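How Does a Robot Know Where the Cup Is?

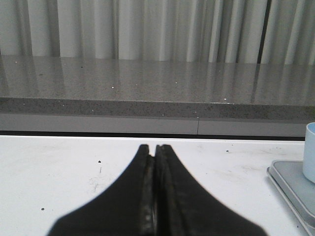
Photo: Tetar / Narnbridge robot lab

See the blue cup over on the right? You spotted it right away. My robot has to work at it!

To a computer, a picture is just a giant grid of numbers. So I write software that hunts through the numbers for shapes and colors that look like a cup. Then another program, the planner, picks a path for those two black fingers. It makes a new plan 22 times a second, in case something moves.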